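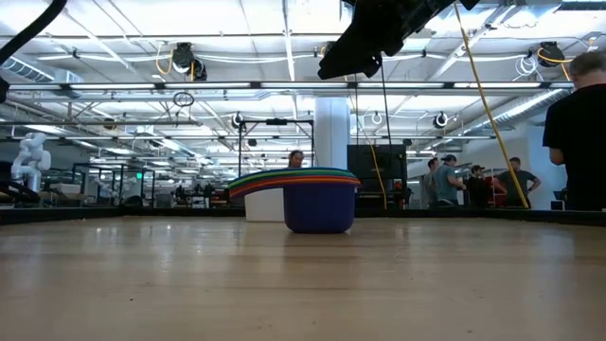
*Coloured bowls on the table under the gripper at the Rasberg lab in Skarkelby, with visitors gathered behind.*

The Rasberg lab sits at the far end of the industrial estate in Skarkelby, past the tyre depot and a builders' merchant. The sign on the gate is small and I drove by it twice. Once a year, in June, the doors are opened to anyone who has put their name down, and the list for this year filled up well before the closing date.

Visitors sign in at a desk, get a sticker and are taken through in groups of up to 24. The tour lasts most of a morning. It begins in a meeting room with coffee and a short talk, then moves into the main hall, where most people would clearly have been happy to start.

The hall is a working room and has not been dressed up for guests. Benches and metal frames run back a long way, with equipment on most of them. Power comes down from reels on the ceiling, so that a bench can be moved without anyone digging up the floor. Silver ducts run overhead between the strip lights. It is bright and fairly loud.

The work on show this year was all to do with kitchens. Rasberg wants its machines to clear, sort and put away the sort of things found in a school canteen or a care home, and the staff talked a good deal about stacking. A stack of bowls looks like an easy job. The bowls fit inside one another, the rims sit close together, and a gripper has to get hold of one rim without catching the next. If it pinches too low it lifts two. If it pinches too lightly the bowl swings and drops.

The bowls on the demonstration table were plastic and nested, each rim a different colour, with a deep blue one at the bottom. We were told that the colours help the people more than the machine. When a run is checked later, it is much easier to write "took green and yellow together" than to work out which of several white bowls came up.

The demonstration was run three times. On the first run the gripper came down, closed on the top rim and set the bowl on the table a short way off. On the second it did the same, a little faster. On the third it lifted 2 bowls at once, stopped, and waited for someone to press a button. There was a small groan from the back. The member of staff at the controls said this happened often enough that they had a name for it, a "double", and that cutting down the number of doubles was the main job for the rest of the year.

Questions went on for longer than planned. One visitor who manages a canteen wanted to know about wet bowls, and was told that wet bowls are harder and that testing on them has only just begun. Another asked about price. Rasberg does not sell anything yet and would not give a figure. It did say that it is in talks with Baudry, the catering supplier, about a trial in a real kitchen, which would last around two months and use a single machine.

Somebody asked about jobs. The answer was that the kitchens they have spoken to are short of people for washing-up and clearing, and that the first machines would do only part of that work. A few of the visitors seemed satisfied with this and a few did not. It was discussed again over lunch.

The second part of the tour covered software. Rasberg uses a planning program of its own called Stiltano, which decides the order in which things are picked up. We were shown a recorded run on a laptop, with each planned movement drawn as a line before the arm made it. I found this harder to follow than the bowls, and the group thinned out a bit while it was going on.

Lunch was sandwiches in the meeting room. By then it was just after one o'clock and the next group was already signing in at the desk.

*The Rasberg open day takes place each June. Places are free but must be booked. There is parking on site, and the hall is step-free throughout. Children under 12 are not admitted to the main hall.*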